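Zultetti Student Robotics Project
Kitchen Manipulation Team
Minutes of the regular meeting, 28 June 2022

Present: eight members, faculty advisor. Quorum met.
Location: Vergara Building, teaching kitchen annex.

1. Minutes of the previous meeting

Approved with one correction. Under item 4, "gripper firmware" should read "wrist camera firmware."

2. Entry status, Pomico Challenge

Entry number 1771 is confirmed. The technical report is limited to 10 pages including references. The current draft is over the limit and the section on calibration will be moved to an appendix, which the rules allow. The appendix is not scored.

The entry fee of 300 dollars was paid in April. The receipt has not been received. Action: logistics lead to request it again.

3. Software

3.1 The motion planner now reads joint limits from the configuration file at startup. Hard-coded limits were removed from two modules. A third module still has them and is not to be used with the arm powered.

3.2 Episode logs are written in one directory per session. Members are reminded that the session name is set before recording and cannot be changed in the interface afterward. Renaming directories by hand breaks the index.

3.3 Time offset between the wrist camera and the joint state stream was discussed. Two methods were proposed: a hardware trigger, or correction in post-processing. The team voted for post-processing, five in favor, three against. The hardware trigger stays on the list for next term.

3.4 The Zoveck labeling tool fails on long episodes. Workaround: split the episode before import. A fix was offered by the software subteam but no date was given.

4. Hardware

4.1 Cable routing at the wrist. The loop needs enough slack for full wrist rotation and must stay clear of the fingers. The mechanical subteam will write down the permitted loop length and tape a copy to the cart.

4.2 Finger pads are to be inspected at the start of each session and the result entered in the log. One set of spares remains. Reordering was approved up to 200 dollars.

4.3 The emergency stop was tested at the start of the meeting and worked. The test will be a fixed first item on the session checklist.

5. Kitchen task set

5.1 Objects. The plush foods stay in the set for the pick and place tasks. A request to add real fruit was declined for this term.

5.2 Layout. The present layout uses the large bamboo board as the main work surface. Discussion on whether the layout should be fixed or varied between episodes. Agreed: fixed for baseline runs, varied for all others. Variation means moving objects by hand between episodes, never during one.

5.3 Knives. The advisor asked that tasks with knives in the workspace be run with two members present, one of them at the emergency stop. Agreed without a vote. The task sheet will be amended.

5.4 Views. The external view shows the arm over the board and the plate of plush foods well enough for labeling. The wrist view loses detail when there is motion blur. Shorter exposure will be tried with the extra lamp from the storage room.

Counter setup, then wrist view with motion blur:

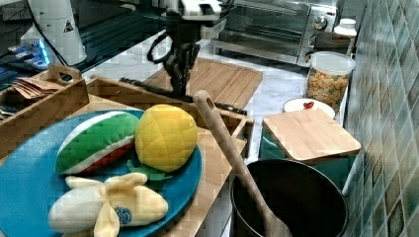
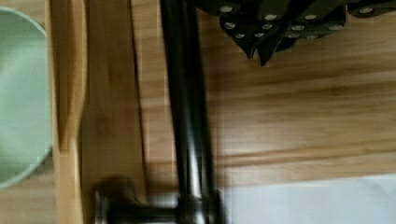

6. Action items

Logistics: request fee receipt; order finger pads.
Software: remove hard-coded limits from the third module; document the episode split procedure.
Mechanical: cable loop length, written and posted on the cart.
Data: exposure test at the wrist camera; amended task sheet for knife tasks.
All: comments on the report draft to the shared folder before the next meeting.

7. Other business

The key to the annex must be signed out on the sheet by the door. Two sessions last month have no entry.

A request to use the arm for the open house demonstration was tabled until the report is submitted.

Meeting adjourned. Next meeting at the usual time, same room.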